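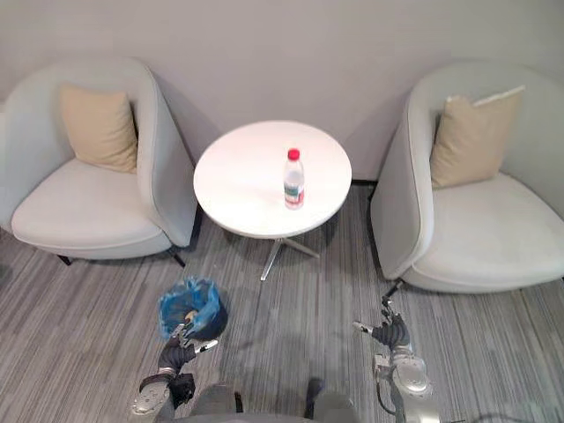

FAQs > Chairs and sofas

Do you come out to the house?

I do, as long as you're within 33 miles of the workshop. Further than that and I'd ask you to send photos first, plus the width of the seat and the height of the back. A tape measure and a phone will do fine!

How much fabric will I need for a tub chair?

More than you'd think (sorry). Curved backs eat cloth, and a stripe or a big pattern eats even more. Please don't buy any until we've had a chat. I once had a lovely couple turn up with half of what we needed, and the shop had sold the rest of the roll.

Can I keep pale fabric if I've got kids or a dog?

You can, I've got both. Go for a weave with a bit of texture and ask me about the Marchand range, which has loose covers you can take off and wash at home.

What does it cost?

Re-covering a throw cushion starts at £33, and a footstool at £100. Chairs start at £200 plus fabric. I'll give you a proper price before I pick up the scissors.

How long is the wait?

Usually three weeks, longer in January when everyone's fed up with their front room.

Who will I be dealing with?

Me, Obaidul Gazi. I answer the phone as well, but try after 4pm when the sewing machine's off.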